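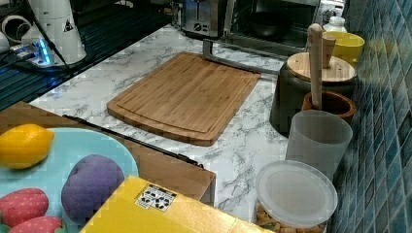
Bamboo Cutting Board with Juice Groove, by Skemau

I've been selling kitchen things for long enough to have opinions on cutting boards, and this is the one I keep reaching for at home. It's a plain rectangle of light, honey-colored bamboo, with the strips showing on top and a shallow groove running all the way around the edge. Cut up a ripe tomato or a couple of peaches and most of the juice goes into the groove, where you can tip it out over the sink. A whole roast chicken will beat it, though. If you carve a lot of big, drippy meat, get the deep-well board from Plulia and don't try to save the money.

The edges are slightly rounded, so it feels nice in the hand when you carry it from the counter to the stove with a pile of chopped onion on top (I do this every single night and only drop a little). Both sides are fine to cut on, but the back has no groove. I use the back for bread!

We started carrying Skemau boards in December after Aravind Poduval brought one into the shop and left it in our break room for everybody to abuse. It went through a lot of lunches. The knife marks showed up pretty fast, as they do on any bamboo board, but it stayed flat and it didn't hold on to the garlic smell once we got in the habit of rubbing it down with half a lemon. We have sold 528 of them so far, and I've had 2 come back. One had a split at the corner and one was, I'm fairly sure, put through a dishwasher.

So, please, no dishwasher. Wash it with warm water and a bit of dish soap, wipe it, and stand it on its edge to dry. Don't leave it lying flat in a puddle. Every month or so, rub in some food-grade mineral oil and let it sit overnight. Olive oil goes sticky and smells odd after a while, so skip that one. New boards drink up the first coat, and I'd do a second the next day.

A word on knives - bamboo is harder than maple, and you'll be sharpening a little more often. Beverley Garside at our Pliltbridge store is very particular about her knives and keeps a softer wood board for those and a bamboo one for everything else. I just own one good knife and sharpen it when I remember.

It does slide a bit on a slick stone counter. I put a damp paper towel underneath and it stays put. The Gbeho grip mat works too, if you'd like something you can wash and use again, and it rolls up small enough for a drawer.

Item number: 2437
Material: bamboo
Groove: one side only
Care: hand wash, oil monthly
Gift wrap: yes, pick it at checkout
Returns: 69 days, used or unused, just send me a note first so I know to look for the box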